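Nedwood Households list: archive

From: Leena Turunen
Date: November 21, 2021
Subject: Re: Drying plates upright, and where to put the bread box

On the subject of worktops, Arancibia wrote:

> We have the same trouble every winter. The washing-up gets stacked on a
> tea towel, the towel is soaked by the second meal, and the plates at the
> bottom come out with a ring on them. I have looked at the metal racks in
> Favavgate but they are all too wide for our side. Does anyone use one of
> the small wooden ones? Do they go black? And where do you keep your bread
> if the toaster oven has taken the corner?

We've had a wooden rack for 18 months and I would buy one again. It did start to darken at the feet in the first July, when it was left standing in a puddle. I sanded the feet, gave them two thin coats of food-safe oil and let it dry out for a weekend. No trouble since. If yours lives next to the sink, tip the water out from under it at night.

Plates only, in my view. Bowls lean over and take up two slots each, and mugs fall off the end. I put the plates in with the biggest at the back so I can see what I'm reaching for. Leave a slot between them if you have the room, as they dry a good deal faster.

As for the mat question from last month, I put one under everything. A plain brown one doesn't show tea. Lift it once a week and wipe beneath, or crumbs collect along the back edge. 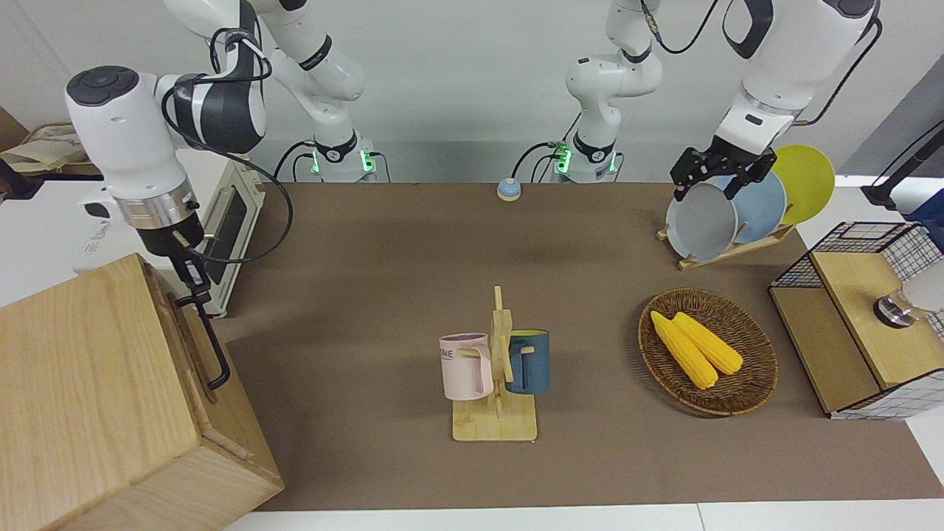
The bread went into a wooden box with a handle on the side. It is bigger than I wanted. I measured the worktop and forgot to allow for my elbow when cutting, so measure with the bread board out. Keep any box a little way off the toaster oven, and check that the oven door can come right down before you settle on a place.

Unex had racks in two sizes when I last looked. The smaller is plenty for one or two people. I can't remember what I paid, sorry.

Does anyone know how to get the smell of onion out of a cloth bag? I have washed mine twice.

Leena

2 replies | 0 shares
Last updated: November 2021
Contact the list owner | Messages remain copyright of their authors | Back to top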